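From: Bheki Ngcobo
To: oldwiring list
Date: 28/06/2018
Subject: Re: Start/stop station for a shop dust fan

On the Rebane list, Pandilthorpe wrote:

> I have an old single-phase fan motor in the shop and I want to control
> it from two places, one by the door and one by the saw. Right now it
> runs off a plain toggle switch. Last March the power went out while I
> was working, I walked away, and the fan started up by itself when it
> came back. I would like that not to happen again. Can I put two
> ordinary light switches in a three-way setup, or do I need something
> else? The distance between the two spots is 16 feet.
>
> Also, is it worth keeping the old toggle as a disconnect?

Three-way switches will let you turn it on and off from both ends, but they won't fix the restart. Whatever position they were in when the power dropped is the position they will be in when it comes back. For what you describe you want a magnetic starter with momentary buttons.

The usual way to wire it is called three-wire control. The stop button is normally closed and the start button is normally open. Press start and the coil pulls in, and an auxiliary contact on the starter closes around the start button so you can let go. Press stop, or lose power, and the coil drops out and stays out until someone presses start again.

For two stations, put all the stop buttons in series and all the start buttons in parallel. People get this backward more than anything else in the circuit. If you put the stops in parallel, neither one will stop the motor by itself. I did it on my own compressor years ago and spent an evening checking a coil that was fine.

You will need three conductors between the stations plus the ground. Sixteen feet is nothing for a control run. Put the cable in conduit on the saw side, where things get bumped.

Size the overload from the current on the motor nameplate, not from the breaker. If the plate is unreadable, tell us the frame size and what you can make out and somebody here can probably narrow it down. Check the coil voltage too before you buy a used starter. I have a box of 8 of them from the Gronstead mill sale and most have coils that are no use to me.

For the stations, the small surface-mount boxes with one green and one red button are plenty. You can also get larger ones, but check the contacts before you pay more.
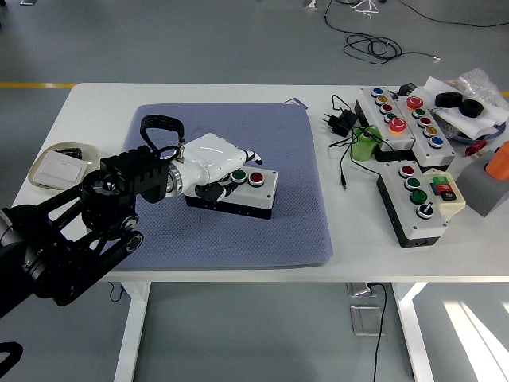 Small two-button box on the mat, three larger ones to the right.

Mount the stop where you can reach it without leaning over the blade. Mine is at hip height on the left leg of the saw. The one by the door can go at normal switch height.

On your last question, yes, keep a disconnect, but check that the toggle is horsepower rated for that motor. Plenty of them are not. If it isn't, a small fused disconnect will do. Get one that takes a padlock.

The diagram I use is on page 272 of the old Griditz shop manual. I can scan it if you don't have a copy. Write me off list, as attachments over 100 KB still bounce.

Bheki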